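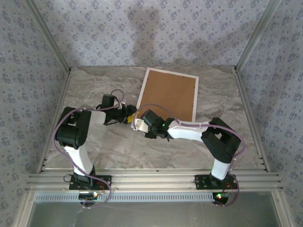

Fladine hobby room, pinboard corner – July check
Bay 966

Wall panels upright, joints closed: OK
Comment: Wallpaper seam lifting on one side. Reglue before the next check.

Tabletop level, no chips: OK
Comment: Wipe with a damp cloth only. The Kristiansen spray leaves a film.

Cork board: OK
Comment: White border tight at all 4 corners. Cork crumbles a little when pressed.

Cables clear of the walkway: OK 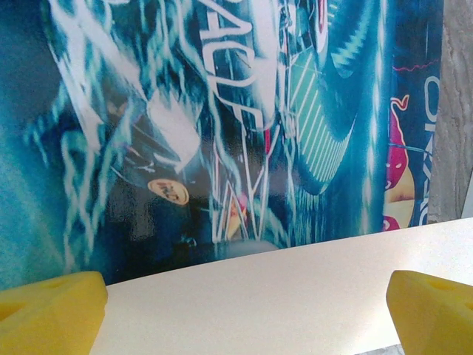 Poster secure: FOLLOW UP
Comment: Blue racing poster is held by 2 strips of Zesus tape. Add more at the bottom. The print is glossy, so check for glare from seat height with the lights on.

Pins and small parts put away after use: NOT OK
Comment: Tub lid missing – second time. Orano has the spare lids.

Floor swept under table edge: OK

Next check: August, before 4 p.m.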